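Skarora bakery to start evening bread classes after kitchen refit

The community bakery in Skarora will open its doors for evening bread classes in September, after a refit that has kept the back half of the building closed since early spring.

The bakery, run by the Dadent food cooperative from the former seed merchant's shop on the square, has until now used its kitchen only for its own morning bake. Under the new plan the ovens will be lit again at 5 pm, and members of the public will be able to book a place at the bench for a two-hour session.

Each class will take up to 8 people. The cooperative says it would have liked more, but the size was settled by the length of the main worktop and by the number of loaves the smaller oven can hold at once. Anyone who misses out on a place can join a waiting list at the shop counter.

The first course covers plain white and wholemeal loaves made by hand. A second, due to follow once the first has finished, will deal with sourdough, flatbreads and the seeded rolls sold in the shop at weekends. Flour is included in the price of both. People are asked to bring an apron, a tea towel and something to carry their bread home in.

A total of 121 people put their names down during the spring, when the idea was first raised in a notice in the shop window. Most said they had never made a loaf without a machine. A smaller group said they already baked at home but wanted help with particular problems, chiefly dense loaves and crusts that soften overnight.

Members of the cooperative have drawn up a short printed guide to go with the course. It gives all quantities by weight, with water measured in grams as well as millilitres, and has a page on judging when dough has risen enough. The guide will be free to those on the course and on sale in the shop to everyone else.
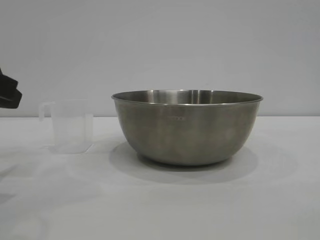

FOOD AND DRINK

Equipment on the course has been kept simple. The guide lists a large bowl, a measuring jug, a set of scales, a scraper and a loaf tin, and says that most kitchens will have all but the scraper. A steel or glazed bowl is suggested for the first rise, with a damp cloth or a plate over the top.

The refit itself was paid for mainly out of the cooperative's own savings, together with a grant of £1,000 from the Ostetti fund, which supports small food businesses in the valley. The grant went towards a new extractor hood and a second sink. The old sink had been in place when the building was still a shop for seed and animal feed, and drained so slowly that washing up after the morning bake often ran on into opening hours.

Building work was carried out by Sandhu, a joinery and fitting firm based on the Mill Road estate. The firm took up the old floor, levelled it and laid a non-slip surface, and moved the door to the flour store so that sacks no longer have to be carried past the ovens. The work went on longer than planned after damp was found in the wall shared with the shop next door. That wall has now been lined and replastered.

The shop stayed open throughout, although the range was cut back. Regular customers will have noticed that the currant loaf and the large bloomer went missing from the shelves in March. Both are now back, along with the cheese scones, which are made in a single batch each morning and tend to go early. Prices have not changed since last autumn, apart from the rye loaf, which has gone up slightly because of the cost of rye flour.

There had been some worry among people living above the shops on the square about noise and smells in the evening. The cooperative met residents in the library to talk over the plans and agreed that the extractor would be switched off once the last loaves were out of the oven. It has also agreed that bins will not be emptied into the yard after 8 pm. Deliveries of flour will carry on as before, in the morning only.

Parking was raised at the same meeting. The spaces on the square are limited to one hour until 6 pm, so anyone coming to a class by car is advised to use the long-stay car park behind the health centre, a walk of about five minutes. The last bus down the valley leaves after the end of each session, and there is a rack for bicycles beside the bakery's side door.

The building has step-free access from the lane, and one part of the new worktop has been set lower so that it can be used sitting down. Children aged 12 and over may attend with an adult, and each of them will need a place of their own. The kitchen handles wheat, milk, eggs, nuts and sesame every day, and the cooperative says it cannot offer a gluten-free class in the same room. It is looking at whether one could be held in the church hall, where there is a separate kitchen, but nothing has been arranged.

If the classes do well, the cooperative hopes to lend the kitchen out for other uses next year. The allotment society has asked about making chutney there after the harvest, and the primary school has asked about a morning visit for its older pupils. Neither has been given a date yet.

Booking is in person at the bakery counter during shop hours or by telephone in the afternoon. Places must be paid for when booked. They can be passed on to a friend or relative, but will only be refunded if a class is called off. A leaflet with the full list of sessions is available from the bakery and the library.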